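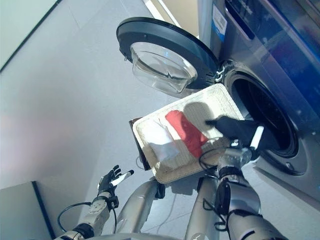
A two-armed laundry robot at a front-loading washing machine, with a tray of laundry at the drum opening.

The Lornton laundry cell is a robotic workstation in which a two-armed robot with gloved and fingered hands loads and unloads a household front-loading washing machine. It consists of the robot, one washing machine, a laundry tray, and a controller cabinet. The cell was put together by the engineering firm Tavico at its workshop in Kennedy and is used to test arm and hand parts under repeated household work. This article covers its layout, setup, routine care, and repair.

Layout

The washing machine is the fixed point of the cell, and all arm positions are measured from it. Its feet are locked and the level is checked on both axes before the robot is brought in. The door opening must face the robot with enough clear floor for the door to swing fully open without touching either elbow.

The robot carries a head camera and two jointed arms of matching reach. Each arm ends in a fingered hand driven by tendons. Cables to the hands run along the outside of the arms and are left with a free loop at the wrist, so that the wrist can turn to its limits without pulling on the connector. The loop is a known weak point (see Faults).

Laundry is presented in a shallow tray with a raised rim. Trays with a deep wall were dropped early in the project, as the fingers could not clear the rim and reach the drum in one motion.

Setup

Setup begins with power off and the arms parked. The operator fits the hands, seats each wrist connector until the collar clicks, and turns the wrist by hand through its full range. The cable loop should stay slack at both ends of the turn. If it draws tight, the clip on the forearm is moved toward the elbow and the check is repeated.

With power on, each joint is driven to its home mark. The joints are homed from the shoulder outward. Homing the wrist first gives a false zero if the elbow has sagged while parked.

The washing machine is then located in three steps. The open door is placed against its stop, and the robot records the position of the hinge side of the opening. The head camera is aimed at the drum and the outline of the gasket is fitted with a circle. Last, one hand is brought slowly to the lower lip of the gasket until light contact is felt, and the difference between the camera position and the contact position is stored as the offset.

An offset greater than 8 mm is rejected and the procedure is started over. Large offsets usually come from a door resting short of its stop or from glare on the door glass, which can draw the circle fit to one side. Overhead lamps directly above the machine are kept off during this step.

Setup ends with a dry run, in which the arms go through the loading motion with an empty tray at low speed. The operator stands at the stop button throughout. The point to watch is the clearance between the knuckles and the door rim, both on the way in and on the way back.

Loading cycle

In the standard cycle the tray is brought up to the drum opening and tilted toward it. One hand then pushes or lifts the cloth over the gasket. Items are moved one at a time where the camera can separate them. Where items overlap, they are treated as a single load and pushed together.

Cloth caught in the fold of the gasket is the most common reason for a halted cycle. The controller does not try to close the door until the camera has a clear view of the whole ring. If the ring is still covered after 2 attempts, the arms withdraw and the operator is called.

Routine care

Care of the cell is divided between work done every shift and work done by running hours.

At the start of each shift the gloves are inspected for holes, lint is brushed from the finger joints, and the gasket is wiped. Lint is the main source of wear in the hands. It packs into the gap behind the knuckle and raises the load on the tendon long before any change in motion can be seen.

After every 16 hours of running, tendon tension is measured with the fingers open and then closed. A finger that differs from its own last reading is adjusted at the drum screw in the palm. Tension is not compared between fingers, as the thumb is strung differently from the rest. The joint collars are wiped with a dry cloth. Solvent cleaners swell the collar seals and must not be used.

The washing machine is cared for as it would be in a home, with one addition: the door hinge is checked for play. A robot opens a door with more side load than a person does, and a worn hinge moves the door rim into the path of the hand. The hinge screws are tightened at the same interval as the tendon check.

Faults and repair

Wrist cable. The cable to the hand fails by breaking inside its jacket, nearly always at the connector end of the loop. The first sign is a finger that drops out when the wrist is turned and comes back when the wrist is straight. The cable is replaced as a unit and is not spliced. Replacement takes the arm out of use until the wrist has been homed again, and the gasket contact step is repeated afterward for that arm.

Finger drive. A finger that closes slowly in both directions points to lint or a dry pulley. A finger that closes normally but opens slowly points to a tired return spring. Springs are changed in pairs on the same finger.

Elbow sag. If the arm settles while parked, the brake is worn or the parking angle is wrong. The angle is checked first. A brake change requires the forearm to be supported on a stand before the joint cover is opened — the lower arm will fall under its own weight once the brake is released.

Lost offset. The stored offset becomes invalid when the washing machine moves. Spin cycles with a small, uneven load are the usual cause. The robot does not detect this on its own, and the first symptom is often a hand touching the gasket early. The feet are locked again, the level is checked, and the full location procedure is run.

Camera drift. The head camera mount is held by 2 screws, which loosen over time. Drift shows up as an offset that grows in the same direction at each setup. The screws are secured with a low-strength thread compound so that they can still be removed by hand tools.

Spare parts

The cell is kept with a spare wrist cable for each arm, a set of return springs, gloves, and one complete hand. Cables and springs come from Baltier, which also rebuilds used hands. A rebuilt hand must be treated as new for setup purposes, including the tension readings, since the old readings do not carry over.

History

The first version of the cell used simple two-jaw grippers, which handled towels well but tended to trap thin fabric between the jaw and the gasket. Fingered hands replaced them in February, after trials led by Thắng Doãn, who also wrote the gasket contact step. The current revision of the service procedure, dated 15 July 2025, added the hinge check and shortened the tendon interval.

See also

Homing (robotics)
Tendon-driven hand
Cable management
Washing machine door seal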